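Graltodia Cabrera hockey stick review

The Cabrera is the senior stick from Graltodia, sold as a light all-rounder for club players. I paid 115 for mine and have used it for 40 sessions, mostly Tuesday scrimmages with two league games a week on top.

It has a mid kick point and a matt grip that holds up well with worn gloves. Wrist shots come off quickly. Slap shots are less convincing, as the shaft twists a little if you catch the puck near the toe. The blade has chipped at the heel but has not gone soft. 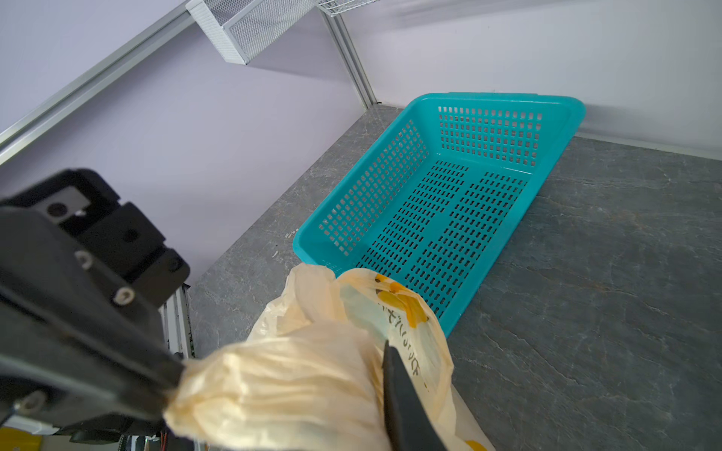

Armelle Delorme found the opposite with slap shots and puts it down to flex: she went one step stiffer than the chart suggests and says the twisting stopped. I might try that next time. The chart on the sleeve does run soft — I am at the top of my weight band and could have moved up.

Compared with the Ultener I used last season, the Cabrera is easier to handle in tight spaces and worse for long passes. The Ultener cost less and lasted longer. Defenders would probably still be better off with it.

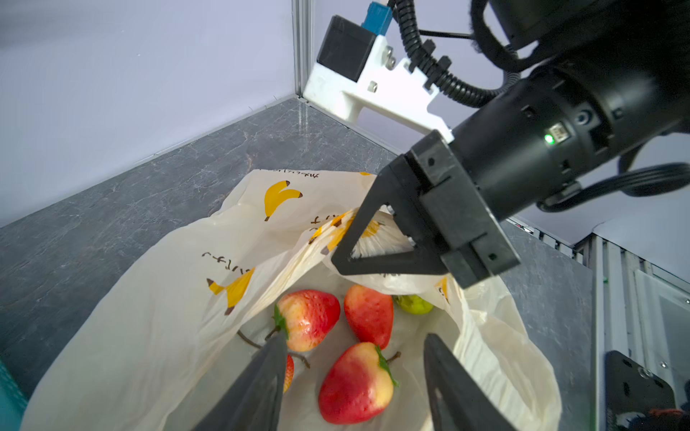
Strawberries in a banana-print bag

The warranty covers 30 days from purchase and only the shaft. Four out of five for forwards, three for everyone else.

Related reviews
Prultelport skate guards
Ultener senior stick: a season on
Shin pads for wide calves

We use cookies to remember your settings. Accept / Manage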